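Articles > Stationery and Print > Interviews

This site uses cookies to remember your reading preferences. By continuing you accept their use.

Ink, Viscosity and the Cost of a Dry Cap: A Conversation with Tyyne Keskinen

23 Feb 2005

Tyyne Keskinen has worked on water-based writing inks for most of her career, first at Canpolat, where she ran the bench that matched colors between batches, and now at Stilar, where she is responsible for the formulation of felt and fiber tip products. The interview took place in her office over two sessions and has been edited for length. Reinaldo Holanda, who manages filling at the same site, joined for part of the second session.

Keskinen begins with the quantity she considers most misunderstood. "People ask about color first. Color is the easy part. The dye suppliers have done that work. What decides whether a pen is any good is viscosity and surface tension, and how both of them move with temperature."

A fiber tip pen has no pump and no valve. Ink is held in a reservoir of bonded polyester and drawn to the tip by capillary action. The pores in the tip are finer than those in the reservoir, so the tip pulls harder and stays wet as the reservoir empties. If the surface tension of the ink is too low, it spreads on the paper beyond the stroke and bleeds through the sheet. If it is too high, the ink does not wet the fiber properly and the line skips at speed.

"We hold surface tension within a narrow band and adjust the surfactant by very small amounts," she says. "A new operator will always overdose it once. You see it immediately on the test sheet. The line has hairs."

The test sheet is produced on a write-out machine, which draws a continuous spiral on a moving roll of paper under a fixed load and at a fixed angle. Line length is the headline result. The standard marker in the current Stilar range, sold under the Clistel name, has a specification of 1009 meters to first visible fade. Keskinen regards the figure with some reserve.

"It is a real number and we measure it honestly. But the machine does not stop for lunch and leave the cap off. A meter count tells you about reservoir volume and laydown. It tells you very little about the pen in a drawer."

Cap-off time occupies more of her week than any other property. The solvent in these inks is mostly water, with a humectant, usually a glycol or glycerin, to slow evaporation. More humectant gives a longer cap-off time and a slower drying line, and the two requirements cannot be satisfied independently. A left-handed writer notices slow drying within the first sentence.

Her present formulation withstands 4 hours uncapped at room temperature and moderate humidity, with the pen lying horizontally. She was asked whether the orientation matters.

"Very much. Tip down, the reservoir feeds the tip by gravity in addition to capillarity, and the pen survives longer. It may also drip if it is overfilled. Tip up, you are asking the ink to climb, and a half-empty pen will go dry at the end of the tip even with the cap on. For storage we recommend horizontal. For a desk cup, tip down with the cap on, if the cap permits it."

On returned product she is direct. Of 279 complaint samples examined at the bench in the last reporting period, most had nothing wrong with the ink. The usual finding was a cap pushed on without reaching the snap ring. The remainder divided between crushed tips, tips contaminated with wax or correction fluid, and pens that were simply empty.
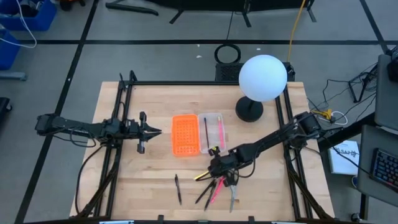 Filling and the sealed system

Holanda joined at this point to discuss production. Ink is injected into the reservoir through a needle at the rear of the barrel, before the end plug is pressed in. The reservoir must be filled to a set fraction of its capacity and no further.

"If you saturate it, you have no room for thermal expansion," he says. "The pen goes on an airplane or into a hot car, the air in the barrel expands, and the ink has only one way out. We check fill by weight. The scale rejects anything outside the window, and rejected barrels are not topped up, they are scrapped."

He adds that the plug accounts for more trouble than the needle. A plug with a slight flash line leaks vapor. The loss is too slow to be found on the line and appears as weight loss over months of storage. Stilar holds samples from every batch in a warm cabinet and weighs them at intervals. When the supplier Trorex changed a mold in February of last year, the cabinet data showed the shift before any customer did, and the affected plugs were withdrawn.

Keskinen was asked about pigment inks, which resist light and water better than dyes. Her answer was cautious. Pigment is a suspended solid, and the particles must pass through the fibers of the tip without settling or clumping. The dispersion is stabilized with a resin, and the resin raises viscosity. A pigment pen therefore needs a more open tip, and an open tip dries faster.

"For archive labels, use pigment. For school use, dye is the right choice, since it washes out of a shirt. I see no reason to sell permanence to a seven-year-old."

She was also asked whether a dried pen can be recovered. If the tip has dried but the reservoir still holds ink, capping the pen tightly and leaving it tip down overnight is often sufficient. Dipping the tip in water dissolves the crust but dilutes the ink behind it, and the first strokes will be pale. With alcohol-based markers, water does nothing useful. She advises against pulling the tip and reversing it, a practice common in offices, because the rear end is not shaped for writing and the seal around the tip is not designed to be broken.

Work for the coming period concerns preservatives. Any water-based ink will support mold if it is not protected, and 2 of the preservatives she has relied on are under internal review. Replacement is slow. Each candidate must be tested for compatibility with every dye in the range, and a reaction may take weeks to show as a change in shade or a fine sediment.

"Black is the worst," she says. "Black is usually a mixture. One component moves, and you have a very dark green."

Interview by Yaryna Karpenko.

Related items
Paper Sizing and Feathering: Notes for Buyers
Ekrem Kahraman on Ball Tolerances in Rollerball Pens
Reading a Lightfastness Chart
Gönül Tokgöz: Graphite Grades and the Clay Ratio
Storage Conditions for Refills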